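Packing and Sorting Assistant (part-time)

Wurngate Household Packing
Location: Umwood, with travel to client homes in the Deng and Lollano areas
Posted: 10/08/2019
Hours: 16 per week
Positions open: 4
Reports to: Nkechi Iyamu, Home Services Lead

About the job

Wurngate packs the contents of people's homes. We do not drive the trucks and we do not carry furniture. Our clients book a moving company separately, and we come in before the movers to sort, wrap, box and label the small things. We also do sorting jobs for people who are staying put and want a room cleared, and for families going through the belongings of a relative.

We are hiring four assistants for our Umwood crew. Two of these are new positions and two replace people who are going back to school. Most of the work is in apartments and small houses. A typical job is a kitchen, a living room and one or two bedrooms, done over two visits by a pair of packers.

The work is mostly small items. Large boxes of books and pots come up on nearly every job, but the greater part of your shift will be spent on shelves, sideboards, windowsills, desk drawers and tabletops. These are the places where unlike things end up next to each other, and they take the most time.

What you will do

Go through each room with the client or with the lead packer and agree on what is being packed, what stays out until moving day, and what is being given away or thrown out.

Set up a packing table. You will bring a folding table from the van if the client does not have a surface you can use.

Build and tape boxes. We use small and medium cartons for nearly everything. Large cartons are for bedding, pillows and lampshades only.

Wrap breakable items in tissue or packing paper. Cups and glasses are wrapped one at a time and stand upright. Plates go on edge.

Pack soft toys, pouches, scarves and other cloth items. These can share a box with light keepsakes, but they do not go in with food or anything that has a liquid in it.

Keep food separate. Opened food in a container with a tight lid can go in a food box if the client wants it moved. Milk and anything else from the refrigerator does not get packed. Ask the client what to do with it and write the answer on the room sheet.

Label every box on two sides and on top with the room, the contents in a few words, and the box number. Use the marker supplied. Please print, don't use script.

Fill out the room sheet as you go. Do not leave it for the end of the shift.

Clean up paper scraps, tape ends and flattened boxes before you leave, and wipe down the surfaces you worked on.

How we pack small things

Applicants often ask how much there is to learn. There is a method, and we will teach it to you during training. The main points are given here so you can decide whether you would like the work.

We pack one surface at a time. If you start on a sideboard you finish the sideboard before you touch the bookcase. Clients find their things more easily when a box holds what used to sit together, and the box label can then be short.

Before wrapping anything, sort the surface into groups: cloth, glass and ceramic, paper, food, and everything else. Leave the groups on the surface if there is room. Lids and caps stay with what they belong to. A loose cap or lid with no match goes into a small bag marked "loose parts," and the bag goes in the last box for that room. We do not throw out a cap, a screw, a cord or a key unless the client tells us to.

Line the bottom of the box before the first item goes in. Put heavier items down first and lay soft items over them or beside them. Small cards and notes found with a gift or a toy stay with that gift or toy. Slide them down the side of the box where they will not bend, or put them in an envelope if there are several. Do not read a client's mail or letters beyond what you need to see to sort them.

Dried flowers are a separate matter. Many clients keep them and they do not travel well. Lift the bunch out of the vase, roll it loosely in tissue and lay it on top in a box of its own. The vase is emptied, checked for cracks, wrapped and packed with the ceramics. If the flowers are already dropping petals, tell the client before you move them.

Gift bags and shopping bags with good handles are worth asking about. Some people want them kept flat and some want them gone. Look inside every bag before you fold it.
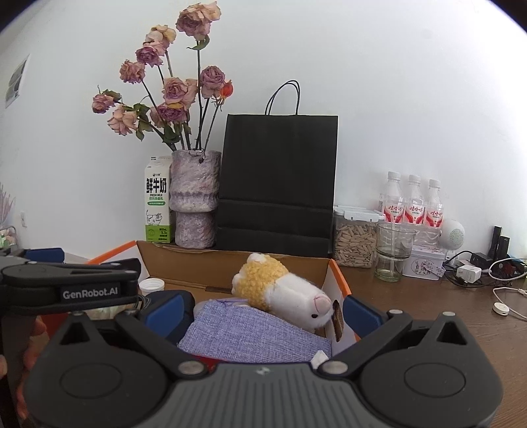

Tins and jars with pictures or tags on them should be opened with the client present, or left closed and packed as they are. People keep money, medicine and jewelry in tins. If you find any of these, stop and hand the item to the client. If the client is not in the home, call the lead packer. This rule is the same for everyone on the crew, including people who have been here for years.

Box flaps stay open until the lead packer has looked inside. After that the box is closed, taped with two strips along the seam, and stacked against the wall the client has picked.

Who we are looking for

You do not need experience in moving or packing. People have come to us from grocery stores, libraries, hotel housekeeping and child care, and all of those turned out to be useful backgrounds. We do need the following:

You are 18 or older and allowed to work in the United States.

You can stand for most of a shift, kneel to reach low shelves, and lift a packed small carton from the floor to a table.

You can print clearly.

You are comfortable working in other people's homes, with the owner in the room, and you can be trusted with their belongings. We run a background check on everyone we hire.

You can work without scented products. Several of our regular clients have asked for this.

You are able to get to the Umwood depot by 9 a.m. on working days. The van leaves from there. There is free parking behind the building and the bus stops across the street.

A driver's license is helpful and is not required. Speaking a second language is also helpful. We have clients who would be glad to go over a room in a language other than English, and we try to match the crew to the home when we can.

Hours and pay

Assistants work two full shifts and one short shift each week, for a total of 16 hours. The schedule is set two weeks ahead. Saturday work is shared out evenly and you will not be asked to do more than two Saturdays in a month.

Pay is by the hour and is the same for all new assistants. We will tell you the rate on the phone before you come in for an interview, so please ask if we forget. Time in the van counts as paid time. There is a paid break in the full shifts. After the training period you earn paid sick time.

We supply gloves, an apron, tape, markers and a box knife. Wear closed shoes and pants you can kneel in. Please don't wear rings or bracelets that could catch on glass or fabric.

Training

Training lasts 5 shifts and is paid at the full rate. The first is held at the depot. You will build boxes, practice wrapping on our own cups and plates, and pack a mixed shelf from start to finish. Manolis Karamanlidis runs this day and will unpack your boxes with you afterward to see how things traveled on a short van ride.

For the other training shifts you go out with an experienced pair and work as the third person. You will have a room sheet of your own to fill out, and the lead packer will compare it with theirs at the end of the visit. Speed is not measured during training. Breakages are written down, but no one is charged for them.

Our busy season ran long this year. July was heavy with moves into the Lollano apartments, and we expect steady work there through the winter.

How to apply

Send a short letter or email to Nkechi Iyamu at the Umwood office. A resume is fine if you have one. In your letter, please include:

Your name and a phone number where we can reach you in the daytime.

The days you are free, and any days you can never work.

A few lines about a time you looked after something that belonged to someone else. It can be from a job or from home.

Whether you have a driver's license.

You can also fill out a paper form at the front desk of the depot. The desk is open weekday mornings.

We read applications as they come in and will stop taking them when all four places are filled. Interviews are held at the depot and take half an hour. Part of that time is spent at the packing table. We will give you a small carton, some paper and a tray of ordinary household things and ask you to pack them the way you would for yourself. There is no need to prepare for it.

Everyone who applies will get an answer, by phone or by email. If you are not hired this time and would like us to keep your letter for the next opening, say so when we contact you.

Wurngate hires without regard to race, color, religion, sex, national origin, age, disability or veteran status. If you need a change to the interview or to the packing exercise, tell Nkechi when she calls to set up your time.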